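Office lighting is still specified by horizontal illuminance at the desk. Siiri Lepik's March audit of the Marnov building logged 2,251 readings, and nearly all of them met the target. Staff complained anyway.

The desk figure ignores vertical light, the part that reaches faces and upright surfaces. It also ignores glare. A room can pass at the work plane and still be tiring to sit in. 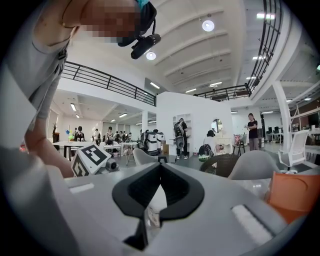 ## What to specify instead

Set a vertical value at seated eye height, with a glare limit beside it. Fix the colour temperature at 3,000 K for evening areas. Re-measure after 30 days, with the furniture in place.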